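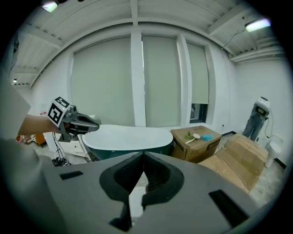
Two hand-held grippers, one with its soft fingers leaning together.

August
By the Konia athlete aid desk

Progress report: Mahuika fund for college athletes

The fund was set up to pay school costs that team scholarships leave out, such as lab fees and laptops. We have 100 athletes signed up, which looks better on paper than it is. Signing up takes a minute. Only 20 have sent in receipts, and 2 of those claims are on hold while Wastelell College decides whether a summer internship counts as schooling.

Miter, the claims software, is running. I still doubt we needed it for this volume. Coaches can't see the claims, as you asked, but athletes keep asking their coaches for help with the form anyway.

The college says the new rules have made its sports office more generous. I have seen no change in what it pays. Until it shares its own figures, I would treat that as talk.

Next period: settle the held claims, shorten the form, and find out why the other sign-ups went quiet. I am not asking for more money yet.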